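How to Wash Up After Dinner Without a Dishwasher (or a Drying Rack)

Filed under: Kitchen, Small Rooms
19/11/2021

I have lived in Wosthorpe for long enough to own three dish racks, and I have given away all three. One rusted. One was the size of a carry-on bag. The last had a molded tray underneath that collected water and kept it, like a grudge. What I use now is a cloth, a woven mat and a wall, and the plates come out cleaner than they did when I had equipment.

What follows is the method for a small counter next to a single sink, with no machine to fall back on. It works for a dinner for four. It works for a dinner for eight if somebody leaves you alone in there.

What you need

A sink with a plug that holds
Dish soap, in a pump if you can stand the look of one
A soft sponge and a brush with actual bristles left
A mat or thick cloth for the counter
Two dry dish towels, one of which you will immediately drop
Somewhere upright to lean things

Step 1. Clear the landing zone first

Most people start with the water. They fill the sink, wash one plate, turn around holding it, and discover the counter is still covered in dinner. Then the clean plate goes on top of the dirty ones, and you have made no progress and used up your good mood.

So start with the counter. Food goes in the fridge. Peelings go in the bin. Anything that lives on the counter full time, like the cutting board and the knife stand, gets pushed back against the wall, where it can stay out of the splash.

Step 2. Scrape, then sort

Scrape every plate, including the ones that look fine. Then sort by shape and by how bad it is. Flat plates go in a short stack. Deep plates and bowls stay out of the stack, since a deep plate with sauce in the bottom will share that sauce with the underside of whatever you put on it. Cups stand off to one side with nothing inside them. A fork in a cup is how handles get chipped.
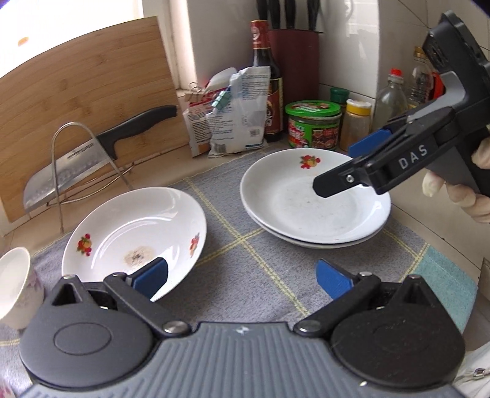
Sorting on the cloth: two flat plates stacked, the stained one kept apart, cleaver back in its stand.

Keep the stack low. My neighbor Halyna Derkach builds hers to the height of a toddler and has never lost a plate, and I can't watch. Three or four is plenty for ordinary hands.

Look each plate over while you sort. Brown marks in the well of a plate are usually sauce or tea and will come off with a soak. Tiny dark specks are usually pepper, or dried herbs, or something off the bottom of the pan that you have agreed not to discuss. Run a fingertip over them. If they move, the sponge will handle it. If they don't, that plate goes in to soak early.

Step 3. Wash in the right order

Hot water, one good squirt of soap, and then:

Glasses
Cups
Flat plates, least greasy first
Bowls and deep plates
Serving dishes
Pans, when you have made peace with it

The order matters more than the brand of soap. Glasses need clean water. Pans don't care. If you do a frying pan first you will be polishing your tumblers in a thin gravy, and they will look like it for a week.

Change the water when the suds are gone. I know it feels wasteful. My aunt Roksolana, who taught me to wash up at her place in Skurkness one July, would change it twice for a family lunch and glare at anyone who mentioned the water bill. Her plates were forty years old and looked new. Mine are five years old and look it.

A note on decals. If your plates have printed fruit or flowers on them, keep the scouring pad away from those spots. Use the soft side of the sponge and let warm water do most of the work. I scrubbed half a cherry off a saucer once, and now it is just a stem with ambitions.

Knives get washed one at a time, by hand, with the blade facing away from you, and go back in the stand as soon as they are dry. Never let a big knife sit in cloudy water. I will not be making a joke about that one.

Step 4. Check before you lean

Hold each piece up to the window before you put it down. Daylight is merciless and will show you every smear the ceiling bulb was too polite to mention. The inside wall of a deep bowl is the usual offender, as sponges like to skate around the bottom and skip the sides. Turn the bowl, look at it from a low angle, and if there's a mark, back it goes. It takes ten seconds now or an awkward moment at breakfast.

While you're at it, learn the difference between a stain and a water mark. A water mark wipes away with a dry towel. A stain stays where it is and needs a paste of baking soda and a few drops of water, left on for ten minutes and rubbed off with a damp cloth. Hard water makes both worse. Ours at the Amilton end of town could be sold by the pound.

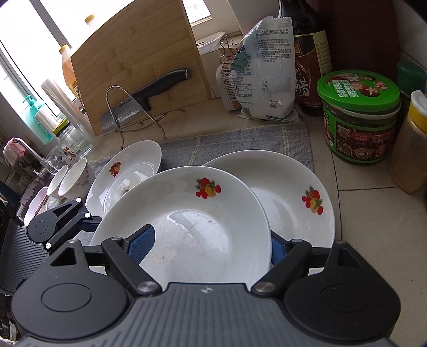 The tilt is the whole trick. A plate lying flat traps water under its foot, and you get a damp ring on the mat and a slightly swampy smell by morning. Stand it at an angle and the water runs to the low edge, where the mat drinks it up. Leave a finger's width between pieces so air can get through. Plates can lean on each other if they have to, but only at the rim, and only if the ones doing the supporting are heavier.

Bowls are a matter of opinion. Zoia Zhuravel, my sister-in-law, dries hers upside down with one edge propped on a folded towel, and that's the right way. Her mother Olesia dries hers flat and upside down, sealed to the counter, and every one of them comes up with a little pop and a puddle. We have stopped bringing it up at holidays.

Small cups can stand upright if you towel them dry first. If you're going to let them air dry, tip them over.

Step 5. Finish with a towel anyway

After twenty minutes most of the water is gone and what's left is sitting in the rims and the foot rings. Go around with the dry towel (the one you didn't drop). Put things away from the back of the cupboard forward, big plates first.

Then pick up the mat. Shake it over the sink, wring it if it needs it, and hang it where both sides get air. Wipe the counter under it. If the counter is tile, run the cloth along the grout too, where the crumbs go to retire.

Wash the mat once a week, warm, no fabric softener. Softener coats the fibers, and then the water just sits on top looking at you.

If you have a better system for lids, write in. Mine is a pile.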